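Drawers still the sticking point for chore robots, Mellor trial finds

PLEKCOMBE -- A two-armed kitchen robot put through 537 household chores this fall finished 164 of them without a person stepping in, according to results posted Saturday by Wukus, the small firm that builds the software.

Not great, not terrible. Last year's version was never tested outside the shop, so there's nothing to compare it with.

The trial ran in a rented apartment in the Mellor building downtown and in the back room of Fastorel, a housewares store on the same block. Home jobs: wiping counters, loading cups, putting scissors and spoons away in drawers. Store jobs: facing shelves, flattening boxes, moving returns to the right bin.

Wiping went best. The machine got through most of the counter jobs, though it tended to skip the strip along the wall. Flattening boxes was fine until there was tape on them, then it mostly wasnt.

Drawers were the trouble. Bar handles, OK. Drawers with a cut-out notch instead of a handle were a lot harder, the company said -- the fingertip has to go in at the right angle and pull straight, and a small miss means it slides off the front. Glossy fronts made it worse. Reflections threw off the depth reading and the arm stopped short, or pushed when it should of pulled.

Scissors had their own problem. Flat on stone, very little to get hold of. The robot could usually pick them up by the handles but often turned them the wrong way before letting go.

Speed is the other thing. One put-away job, open drawer, drop item in, close drawer, took 5 minutes on a good run. Most people would be done in seconds. Fastorel staff said the box work was slow too but they didn't mind leaving it running after closing.
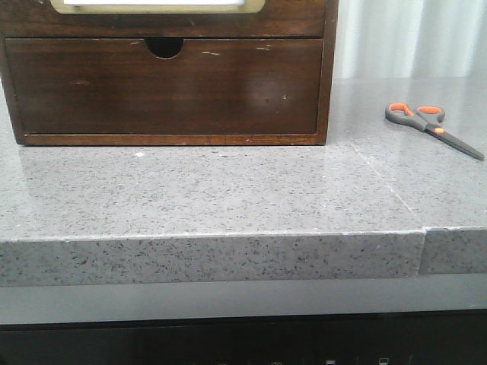

Can a household buy one of these and expect the kitchen to be tidied by morning? Wiped counters, maybe, but anything that has to go in a drawer will probably still be waiting for you.

Wukus says the next round is set for November, same apartment, with a new fingertip and a shorter list of 500 chores. More of them will be drawers. The company is also dropping the glassware jobs for now, and would not say how many glasses were broken in the first round.

No price has been announced. Fastorel said it will keep its unit through the holidays, in the back room only -- customers wont see it on the floor.

Residents of the Mellor building who want to watch a session can sign up at the front desk. Space is limited.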